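Grinumwood: Keeping Track of a Spoon Between Two Robot Arms
Final project report, Robot Software course, Zemska College
Obaidul Sheikh

1. What this project is about

Our course let us pick any piece of the software stack for the two-arm setup, and I picked the piece that kept annoying me in February: the planner always knew where the arms were, but it had a very poor idea of where the objects were. It would look at the table once, decide that the spoon was over there, and then hold on to that belief for the rest of the run. If the spoon got knocked or picked up, the planner found out when a gripper closed on air.

Grinumwood is my attempt to fix that. It is a small program that sits between the camera and the planner and keeps a running list of objects, each one with a position, a state and a confidence value. The planner asks the list before every motion. I wrote it in Python, with one slow inner loop moved to C++ after I saw how bad the timing was (more on that below, it was a fun week!).

2. States

Each object in the list is in one of four states: resting, held, moving or lost. Resting means it lies on a surface. Held means a gripper has it and its position can be worked out from the arm joints instead of from the image. Moving means the image says it is changing place and neither gripper claims it. Lost means we have not matched it for a while.

The held state was my favorite part to build. Once the spoon is in the gripper, the camera is a fairly bad way to measure it, with a shiny bowl, a thin handle and half of it hidden behind the fingers. The joint encoders are much better. So at the moment of grasp, Grinumwood stores the offset between gripper and object and from then on lets the arm carry the object through the map. 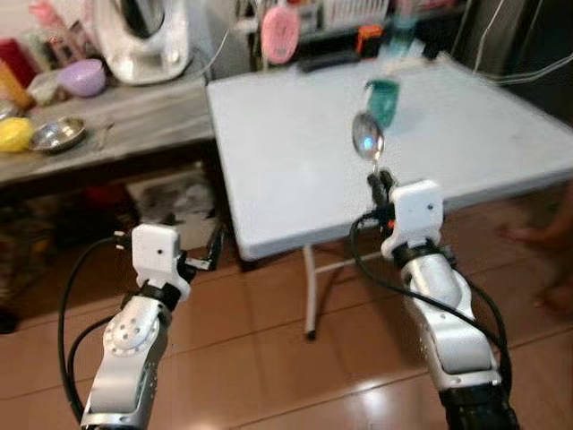

Figure 1. Spoon held upright in the right gripper, with the cup blurred by motion behind it.

Figure 1 is also a good example of why I needed the moving state. A blurred cup has soft edges, and my first version either missed it completely or put it in a slightly different place on each pass, so the planner kept throwing away good paths. Now a blurred match drops the confidence and marks the object as moving, and the planner waits before reaching for it. It still plans for other objects in the meantime.

3. Perception

I did not train a new detector. I used the one from the Bokov group's course materials and put my effort into what happens after a detection comes in. Each detection gets compared with the list using distance, color and outline shape. If the best match is good enough, the object is updated. If it isn't, a new candidate is opened, and the candidate has to show up in six passes in a row before the planner can see it.

Why six? I tried smaller values first and reflections kept getting promoted to real objects. The overhead light makes a bright patch on the floor tiles, and the detector loved calling it a plate. I also added a rule that a candidate must sit on a known surface, and between the two rules the floor plates went away.

Spoons needed one more thing. The detector gives a box, and a box says very little about which end of a spoon is which. I fit a line through the outline and compare the width at both ends. The wide end is the bowl. It's a very simple trick and I was surprised how far it got me. With the spoon lying lengthwise in front of the mug, handle toward the front edge of the table, the fit gives the planner a clear direction and it can go for the handle.

The harder case is when two objects lie close together. The outlines can merge, and then the line fit runs through the mug as well, which produces a very confident and very wrong spoon. I split the outline by color first now. Teal against bare metal is an easy split. Two metal objects side by side would not be, and I have not solved that.

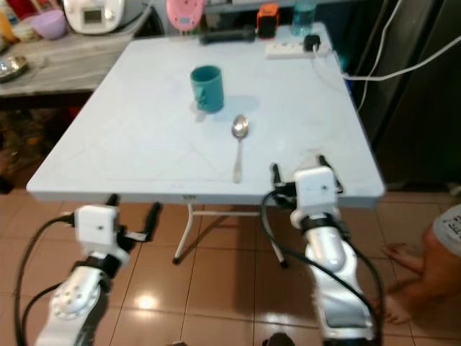
4. Planning interface

The planner asks three things of the list: where is this object, how sure are you, and has anything changed since I last asked. The last one turned out to be the most useful. Before, the planner recomputed its path on a timer. Now it recomputes only when an object near the path has changed, and the arms move far more smoothly because they are no longer being interrupted for nothing.

Each arm has its own planner process, so both read from the same list. To stop them from going after the same object, an arm has to reserve it first. A reservation runs out after eight seconds unless the arm renews it. I added the time limit after a crashed process left the spoon reserved forever and the other arm sat there politely ignoring it.

One bug took me most of a week. The left arm would sometimes treat the spoon in the right gripper as an obstacle and sometimes not. I blamed the planner, then the network, then my own math. The cause was that I had used two different clocks. The joint data was stamped when it was measured and the image data was stamped when it arrived, so a held object could jump backward for a moment. Stamping both at the source fixed it.

5. Moving to a crowded surface

Most of my development happened with very few objects on the folding table, which is comfortable but a bit too kind. The kitchen counter is a different story. There the list fills up with bowls, bottles, utensils and lids, and many of them partly hide each other.

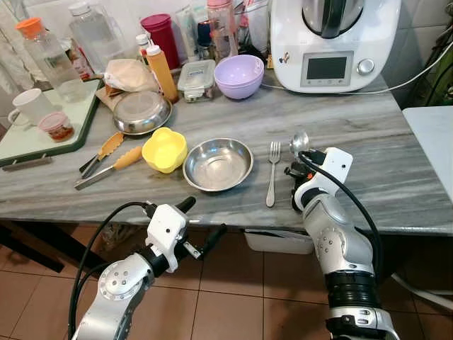 The matching step compares every detection with every object, so its cost grows quickly. That was the loop I moved to C++. I also stopped comparing things that are too far apart to be the same object — an obvious idea that I should have had on day one.

Metal was the other problem. A fork, a steel bowl and a spoon have nearly the same color, so the color part of the score tells you almost nothing and the shape part has to do all the work. For held objects this matters less, as the arm is carrying the position anyway. For resting ones I raised the weight on shape whenever the color is close to gray.

6. Testing

I recorded joint and image data and replayed it through the program, so that every version could be judged on the same input. The replay set has 3249 image passes. I labeled the object states by hand in Matubbar, the little viewer I wrote for this, and it saved me again and again. It shows the list next to the image and lets you step one pass at a time. If you build anything like this, write the viewer first!

The state changes from resting to held are now the most reliable part. Going from held back to resting is weaker, and the usual mistake is that the object is called resting while the gripper is still opening. Lost objects are mostly found again once the arm that hid them moves away, though sometimes under a new ID, which confuses any reservation that was open.

7. What I would do next

Keeping IDs through long periods of hiding is at the top of my list. After that I want the list to store which object is on top of which, so the planner doesn't try to pull out the bottom bowl of a stack. I would also like to replace the hand-tuned weights in the matching score with learned ones, using the labels I already have.

The code, the viewer and the replay set are in the course folder under Grinumwood. Start with the replay script; it runs without the arms connected.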